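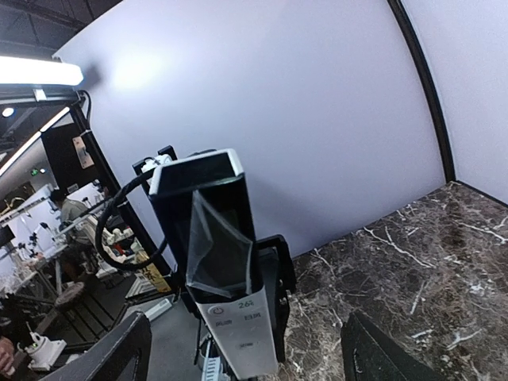 White upright appliance with black open top, display reading 26.

Home Meetings Documents Building Systems Contact

Flondwood Building Systems Working Group
Minutes of the regular meeting
December 5, 2025
Recorded by Florin Stoica

1. Opening and prior minutes
The meeting opened in the ground-floor conference room. The prior minutes were approved with one correction: in item 4, "supply riser" should read "return riser." The agenda was accepted with the parking lot lighting item moved to the next meeting.

2. Electrical load survey, kitchen circuits
The survey of the shared kitchens was received. Readings were taken at the panel on each floor over two working weeks, using the clamp meters on loan from the Nirnden office. The highest sustained load on any kitchen circuit was 86 percent of breaker rating, on the third floor, between noon and 1 p.m. The other floors stayed well under that level.

The group discussed whether the third-floor figure calls for a new circuit. The electrical contractor, Lombardi, has quoted $969 for a dedicated run from the third-floor panel to the east counter, including patching but not paint. One member asked if moving the microwave to the west counter would do the same job at no cost. The west counter is on a separate breaker, but the outlet there is behind the door swing. It was agreed to try the move first and repeat the readings.

Decision: Microwave to be moved to the west counter on a trial basis. The Lombardi quote is held open. Florin Stoica to confirm how long the price stands.

Labeling of the panels was raised again. The directory cards on the second and third floors do not match the circuits as traced in June. New cards will be typed from the June tracing sheet and checked against the breakers before they are posted.

3. Domestic hot water
The return temperature on the east loop is still low in the early morning. The balancing valve was opened a quarter turn after the last meeting and the return has come up slightly – not enough to meet the set value. The west loop is within range.

Two causes were put forward. The first is a partly closed isolation valve above the second-floor ceiling, which has not been looked at since the ceiling tile was replaced. The second is the check valve at the pump. Opening the ceiling is the cheaper of the two and will be done first. If the isolation valve is found fully open, the pump will be taken out of service on a weekend and the check valve pulled.

Decision: Inspect the isolation valve before the next meeting. No further adjustment to the balancing valve until the result is known.

4. Submetering
Irkivano submeters are now reporting from all floors except the basement. The basement unit powers up but does not join the network. A longer antenna lead is on order.

Water use for the last full month was some 582 units on the main meter. The submeter total is lower, and the gap is larger than the basement alone should explain. It was noted that the irrigation line branches off ahead of the first submeter. The line is shut for the season, so it should carry no flow, but the shutoff has not been tested under pressure. A test will be added to the winter checklist.

The group declined a proposal to publish floor-by-floor figures until the basement unit is reporting.

5. Doors and hardware
The closer on the north stair door has been replaced. The latch still drags in cold weather. The strike plate will be shimmed. The loading door gasket is worn at the lower corner – replacement stock is on hand.

6. Other business
A request for a second recycling point on the first floor was referred to the tenants' meeting. A question about quiet hours during the pump work was answered: all draining and refilling will take place on a Saturday, with notice posted in the elevator lobby.

7. Next meeting
January 19, same room. Items carried over: parking lot lighting, third-floor readings after the move, east loop inspection.

Meeting closed.

Recent documents
June circuit tracing sheet
Winter checklist, draft
Irkivano submeter network layout
East loop temperature log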